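Getting Window Glass Clean Without the Streaks
Posted by Felicja Tokarz, 4/13/18

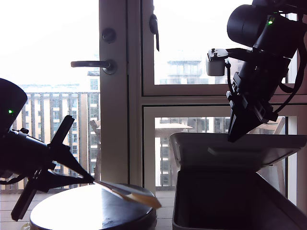 I put off washing windows longer than any other job in the house, and for years I did it badly. My mother used newspaper and a lot of elbow grease, so I did too, and I ended up with gray fingers and smears that showed up every afternoon around four. The trouble is always worst on a white-framed glass door, where every drip ends up on the paint, and if you look out at tall apartment buildings with a bright sky over them you will see each streak twice as well! So I finally changed how I do it, and the whole job goes a lot faster now.

First, vacuum. I know, it sounds silly, but go along the sill and the bottom track with the brush attachment before any water comes near them. Dust plus water is mud, and mud gets into the corners and stays there till October. For the really packed bits I use an old toothbrush, and then a cotton swab for the little drain holes.

For the washing water I use 16 ounces of warm water in a spray bottle with a splash of white vinegar and one drop of dish soap. One drop! I used to squirt it in like I was doing the lasagna pan, and that was where half my streaks came from. If you have very hard water (we do here in Zondthorpe, my kettle is a disgrace) buy a jug of distilled and use that.

Spray the top third of the pane, wipe, then move down. Don't do it when the sun is full on the glass or it dries before you get the cloth to it. I like a flat-weave microfiber cloth, the kind sold for eyeglasses only bigger. The fluffy ones leave lint on me every time. Wash them without fabric softener - softener coats the fibers and then they just push the water around.

A squeegee is nice on big panes. Mine is a 12-inch one and I wipe the blade after each pull. Start with a dry strip across the top, about an inch wide, made with the corner of your cloth, and the blade won't skip.

Now, frames. Do them last, with a clean damp cloth and plain water. Vinegar is fine on glass but I keep it off painted wood, and off the stone sill in the bathroom too. Scuffs on white paint come off with baking soda and water mixed to a thin paste, rubbed gently. Try it low down in a corner first.

One more trick, from my neighbor: wipe side to side on the inside and up and down on the outside. When you spot a streak you know right away which side it's on, and you don't have to go out on the balcony in your socks to check.

Next time I'll do window screens, which need a bathtub and some patience.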